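Gronetton arms back at work after finger change

Feb 17, 2023 - Flovov has finished refitting the six small sorting arms at its Gronetton workshop, after a run of missed picks that began in September.

The arms handle odd-shaped items that the firm's larger machines cannot hold well. Staff had noticed the fingers closing slightly off centre, and the log showed 382 failed grips in the last month before the work started. 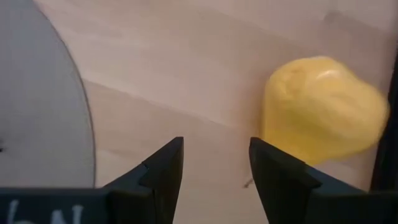 Flovov's fix was simple enough. Each gripper was taken off, cleaned and given new fingers, then the wrist camera was lined up again so that both tips sit at nearly the same height in its view. Melur Pangaribuan, who looks after the cell, checks this with the fingers spread wide over a bare stretch of the wooden surface, where the grain makes any smear on the lens easy to spot. A lumpy yellow piece beside the right fingertip is the sort of shape she likes to finish on. The housings carry white markings, and she asks fitters to leave those alone when wiping down.

"Most of the job is cleaning," Pangaribuan said. "The screws take ten minutes and the dust takes the morning."

The new fingers came from Kwok, which also supplied the mounting plates. They are due for inspection every 2,000 cycles - the old set was looked at only when something went wrong. One arm had its cable replaced as well, after the outer sleeve was found to be worn near the wrist.

Flovov said the refit cost 917 pounds in parts. The same work will be done next at its Flirnenero site, where the arms are a year older.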